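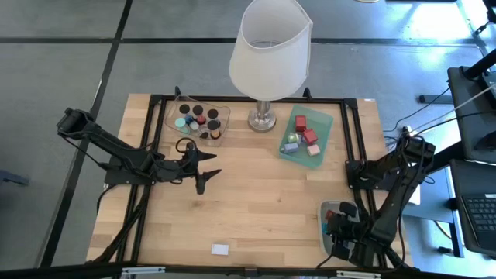
Squaring up the two-arm table after a move or a bad crash. Takes a morning if nothing is bent. These are the steps we use on the Rodico tables, written down mostly so Bianka and I stop doing them differently. Clear the work area first. Trays, lamp, cards, all of it off the wood, and yes the little tray under the right gripper too, an arm that sags when you cut torque will land right on it. Leave the clamps on the front bar alone for now, both of them, you want those tight until step 3.

Before you start
Hex keys, a square, a tape measure, blue threadlocker, zip ties, marker. Laptop plugged in, not on battery. E-stop in reach.

1. Park and power down
Send both arms to rest from the laptop. Hold the arm by the upper link, then cut torque. One arm at a time! Don't hold it by the gripper, the fingers knock out of line and then you're doing step 5 twice. Wall plug out last.

2. Check the frame
Go round every corner of the black extrusion with the hex key. Snug, not gorilla. Measure both diagonals. If they differ by more than 4 mm loosen the far side, push square, retighten. The small upright brackets on the far edge should not wiggle. If one does it's nearly always the T-nut turned sideways in the slot, so back it out and reseat it, don't just crank on it.

3. Seat the bases
Left arm first. Back the base bolts off half a turn, push the base hard against the rail, tighten in a cross pattern. 6 Nm on ours, check your own sheet if you have the older Palton mounts. Same on the right. Now you can undo the front clamps and redo them, one then the other, never both off together.

4. Cables
This is where most of the faults come from tbh. Wrist loop needs enough slack for a full roll both ways and no more. Turn the wrist by hand, slowly, watch the loop. If it goes tight or catches a finger, redo it. Anything hanging off the table edge gets tied to the frame and then run to the workstation with a soft bend. Don't zip tie right at the connector, Orsolya lost a whole afternoon to that in November.

5. Zero the joints
Power on, torque off. Line up the marker lines, base joint to wrist, and save each one. Gripper last: fully closed, save, fully open, save. If a motor reads over 4000 at rest it has wrapped, so rotate it back thru zero and save again. Do not just type in an offset.

6. Test run
Slow speed, empty table. Left arm to center and home, then right, then both. Listen for clicking. Then put the trays back and try a few picks before you go to full speed.

Still drifting?
Recheck 3 before anything else. If the base is solid and it still wanders it's probably the shoulder horn screw, see the Mészáros notes on the Promine share. Write down what you changed and teh date on the sheet.

Last edited 2020-01-13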